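Chapter 6. Care of the Gripper Cell

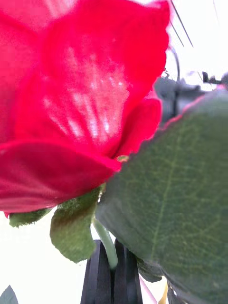 Fig. 6.1 Two-finger gripper holding an artificial rose by the stem, wrist camera view.

Fabric flowers are hard on a cell. Lint, mostly. The Zimton line at Bakgate ran 3,866 stems before its first full service, too long, and the grip had drifted by then. This chapter: finger alignment, pad wear, camera cleaning, in that order. Do them in that order too.

Before you start. Power off, air off, arm parked. Wipe both fingers with a dry cloth, no solvent. Check the inner faces for shine. Shiny means worn, swap the pair, never just one. Log the stem count. Interval is up to 1,000 stems, less if the leaves are big and drag accross the lens.

Re-zero takes 30 minutes, see 6.2.

© Hayat Technical Texts. Back to top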